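How to Clean and Refill a Floor Cushion

A floor cushion that has gone flat usually doesn't need replacing. The filling has clumped or worked its way into the corners, and the inner bag is dusty. You can fix both in an afternoon, plus drying time. These steps work for bed pillows too, as long as the filling is polyester fiber. For feathers or foam, see the notes at the end.

What you need

A seam ripper or small sharp scissors
A hand needle and strong thread that matches the fabric
Two clean pillowcases
Mild liquid detergent
Safety pins
Replacement fiberfill, if the cushion is very thin

Check the label first

Look for a sewn-in label on one of the side seams. It should tell you what the filling is and whether the cushion can be washed. If the label is gone, feel the filling through the fabric. Fiberfill feels springy and a little lumpy. Foam holds one shape and comes back slowly or in one piece when you press it.

Take off the outer cover and wash it separately according to its own label. Close any zipper before it goes in the machine.

Open the seam

Pick the straightest side and find the place where the factory closed it. The stitches there are often a little larger, or they sit on the outside of the fabric. Open roughly a hand's width. A bigger opening makes the work faster but it is more to sew up later, and a wide hand-sewn seam tends to pucker.

Take the filling out in handfuls and put it straight into the pillowcases. Don't pack them tight. Pin the open ends shut with safety pins, or tie them with a piece of string.

Lift a full bundle with both hands, one on each side. Holding it by one corner pulls on the seam and sends everything to the bottom.
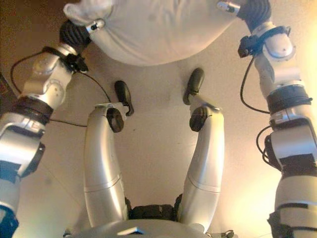 Page last changed: November 2025

Wash and dry

Wash the filled pillowcases on a gentle cycle at 40 degrees Celsius (warm, on most American machines). Use half the detergent you would use for a normal load. Run an extra rinse. Soap left in the fiber makes it stiff and it will mat again within weeks.

The empty inner bag can go in with them. Turn it inside out and shake it outdoors first.

Dry on low heat for 20 minutes, then stop the machine, take the pillowcases out and break up the lumps from the outside with your fingers. Repeat until no damp spots are left. Thick clumps stay wet in the middle long after the outside feels dry, so open a pillowcase and check before you decide it is done. Without a dryer, spread the filling on a clean sheet indoors, away from drafts, and turn it a few times a day.

Fluff the filling

Pull each clump apart by hand until it is loose and you can see light through it. This is slow — a large cushion can take an hour — but it makes more difference than adding new fiber. Throw out any pieces that have turned hard or yellow.

Refill and close

Start with the corners farthest from the opening. Push a small handful into each one, then work back toward the middle. Mix old and new fiber together before it goes in, or you will feel a ridge where they meet.

Stop when the cushion is a little fuller than you want. It will settle over the first few days.

Pin the opening, fold the raw edges in and sew it shut with a ladder stitch, keeping the stitches 3 millimeters apart. Go back over the last few stitches before you cut the thread. Put the outer cover back on when it is fully dry.

Other fillings

Feather and down can be washed, but leave them inside their own bag. Loose feathers are very hard to collect once the seam is open.

Foam should not go in a washing machine. Vacuum it, wipe it with a damp cloth and let it air out for a day.

Buckwheat hulls must stay dry. Pour them into a wide tray, set the tray in the sun and wash only the bag.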